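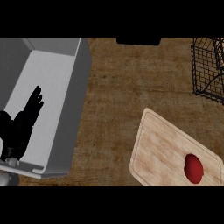

What I Learned From A Winter Of Eating Persimmons

Persimmons. Orange, shiny, stacked up by the register every fall, and most people walk right past them. I did for years. Then a neighbor left a bag on my step and I bit into one too early and my whole mouth turned to chalk.

So I stayed away another year. Dumb, as I know now. Wrong kind, wrong week. A ripe one tastes like honey and apricot with a little cinnamon in the back of it.

I spent a good part of last winter asking people who grow, dry and cook them what the rest of us get wrong. Notes below, more or less in the order I got them.

Know Which Kind You Have

Two types matter in the store. Fuyu is squat, flat on the bottom, looks like a tomato. Eat it firm, like an apple, skin and all. Hachiya is longer with a point, like a big acorn. Eat that one firm and you get the chalk.

The chalk is tannin. Same stuff as in strong tea, just a lot more of it. It fades as the fruit softens, and with a Hachiya you want it really soft. Water balloon soft. Seon-mi Um grows both on the slope behind her house and sells at the Clegg market on Saturdays. She keeps a sign on the pointy ones that says NOT YET.

"People buy them for the color and eat them in the car," she told me. "Then they come back mad."

Her trees had a heavy year. One old Hachiya gave her 140 pounds, and she had to prop up the lower branches with lumber. She picks with clippers and leaves the little green cap on. Pull the cap off and the fruit spoils from the top down.

How To Ripen Them

Paper bag, a banana or an apple in with them, fold the top over, leave it on the counter. Check every day. A Hachiya that's orange but hard can take up to two weeks, sometimes you get lucky and it's a few days.

Freezing works too. Whole fruit in the freezer overnight, thaw it in a bowl the next day. It slumps and goes jammy and most of the bite is gone. Ah-rin Bae runs the kitchen at Torkodska, a small lunch place with maybe the best squash soup I've had, and she does this on purpose. Takes the top off while it's half frozen and hands you a spoon. Tastes like sherbet. No sugar, no cream, nothing.

Fuyus don't need any of this. Slice and eat. They're fine on the counter for a week or so, then move them to the fridge, and don't forget them in the drawer behind the celery like I did.

Drying

This is where I got hooked.

Dried whole persimmons are a big deal in Korea, where they're called gotgam, and in Japan, where they're hoshigaki. You peel a firm Hachiya-type fruit, leave the stem on, tie it to a string and hang it somewhere cool with moving air. After a week or so you start squeezing them gently every few days, which keeps the inside soft and brings the sugar out. Eventually a white bloom shows up on the outside. That's sugar. Fuzzy and green is mold, and that one goes in the trash.

Nam-gil Oh hangs his in the upstairs hall. He started in November and was still handing them out after New Year's. He counts them, too – 2421 since he began writing it down in a school notebook, with the bad ones crossed out. There are a lot of crossed out ones in the early pages. Damp weather mostly. He has a fan now.

"First year I lost nearly all of it," he said. "My wife said buy apples."
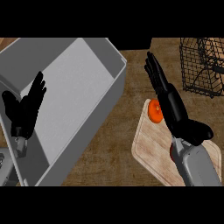 A worktop with a big gray bin on the left and a cutting board on the right.

If hanging sounds like to much trouble, do Fuyus in the oven. Slice thin, a quarter inch or less, parchment on the tray, lowest setting you've got, flip once. Mine took most of an afternoon. Chewy in the middle, crisp at the edge. You get that star pattern in the center of every slice, very pretty, and people will think you worked harder than you did.

Cooking With Them

Hachiya pulp goes in anything you'd use mashed banana for. Quick bread, muffins, pancakes. Scoop it out, mash it, pick out any seeds. Stir a bit of baking soda into the pulp and it sets up into a weird jelly – this scared me the first time, keep going, it bakes out fine.

Steamed pudding is the old-fashioned one. Trefor Wynne makes his in a dented tin that was his mother's, with walnuts and way more ginger than the card calls for. Two hours on the stove. He serves it with cold cream and won't hear a word about ice cream.

Savory works and I wish more people tried it. Firm Fuyu in a salad with bitter greens and a salty cheese. Fuyu on a ham sandwich. Ah-rin roasts wedges under a pork shoulder for the last half hour so they catch the drippings, and that plate was gone before I got a second peice.

Jin-sol Yoon, who bakes for the Plarkitz cafe, puts diced Fuyu in scones and says to skip the glaze. I tried it with the glaze. She's right.

Buying Tips, Quick

Heavy for its size. Cap still on and green or tan, sitting flat. Small black marks on the skin are usually just sun or rubbing from a branch, nothing wrong inside. Skip anything with a split or a leaky spot. Hachiyas get cheap at the end of the day when they've gone soft and look terrible. Buy those. That's when they're ready, and the freezer will hold the pulp for months in a zip bag, pressed flat.

One caution. Go easy on unripe ones, and not only for the taste. Eating a lot of the really tannic fruit can form a hard mass in the stomach. It's rare, but if you've had stomach surgery ask your doctor before you start in on a whole box.

Seon-mi says her first Fuyus should be at the market in a few weeks. Hachiyas after that. Get there before ten if you want the big ones.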